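Courses > Decorative Arts > Glass and Ceramics > Handout 13

Filed under: Course materials, Glass

Pressed glass: how the pattern is made
Notes by Stavros Kyriakidis

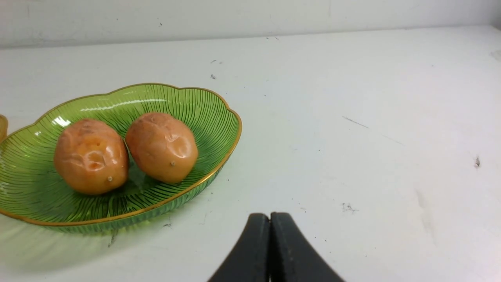
Pressed glass is formed in a metal mould. The worker drops a portion of hot glass into the mould and a plunger pushes it into every corner. One side of the piece takes its shape from the mould, the other from the plunger. For this reason makers liked patterns with many small lines, which also hide the marks of the tool. Leaf shapes are very suitable: in a green dish with raised ribs like veins, the ribs go out to a wavy rim, and the eye follows them. A gold-coloured line on the rim makes the outline more clear.

Terms to learn: gather, plunger, mould seam, fire polish.

Fire polish means that the piece is heated again for a short time, so the surface becomes smooth. Please do not confuse it with acid polish, which we treat in the Urngate notes.

Reading before the next class: Triantafyllou, page 66, and the catalogue entry 2322 from the Rastano collection. Write 20 lines on how a mould seam can be found by touch.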